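Speaker notes: What a Plate Taught the Tallemow Robotics Club
Cullden Student Projects Evening, 2018-08-23

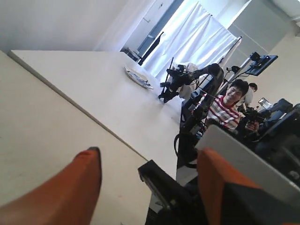 (Start before they've sat down. They never all sit down.)

Our club proposal was one page long and promised a robot that could clear a dinner table by March. I wrote it. I would like it back. The students read it, believed it, and went looking for a table, which is how I came to learn the replacement price of a lot of crockery. By the time we had cut the project down to something we could finish, the dinner party was a white plate with a blue-patterned rim. One plate. Pick it up, move it, put it down. Pause here for the parents who do this every night.

Slide 2. The numbers.
We logged 169 attempts. Read the number slowly. Of the first 100, the plate was lifted in 13. The students wanted to call this "early promise" on the poster, and I let them, having written that proposal.

Slide 3. Why plates are rude.
Ask who has picked up a plate today. Ask how. They won't know. You slide a finger under the rim, or you pinch the edge and tilt. Our gripper closes from two sides, and a plate lying flat gives it very little to close on. The team spent three weeks on approach angle alone. Show the graph. Don't explain the green line, I have never understood the green line.

Slide 4. The Vesammont method.
Named after the bus stop where two of them thought of it. Come in low, touch the rim, tilt, then close. It is slower. It also works a good deal more often, and the students have the log sheets if anyone wants to argue. (Someone from the Kyriakidis team will want to argue. Send him to the students.)

Slide 5. What went wrong that wasn't the plate.
Cables. A seam between two tables that was not quite level. A week when the camera settings had been changed and seven people each assumed it was one of the others. We now have a sign-out sheet, and it has improved handwriting in the club if nothing else.

Slide 6. Next year.
They want to do a bowl. I have asked for this in writing, from them this time. Also a cup, if the budget stretches to cups.

Questions. If asked about dinner for six, point at the clock.

Leave the log sheets on the side table. Get the clicker back.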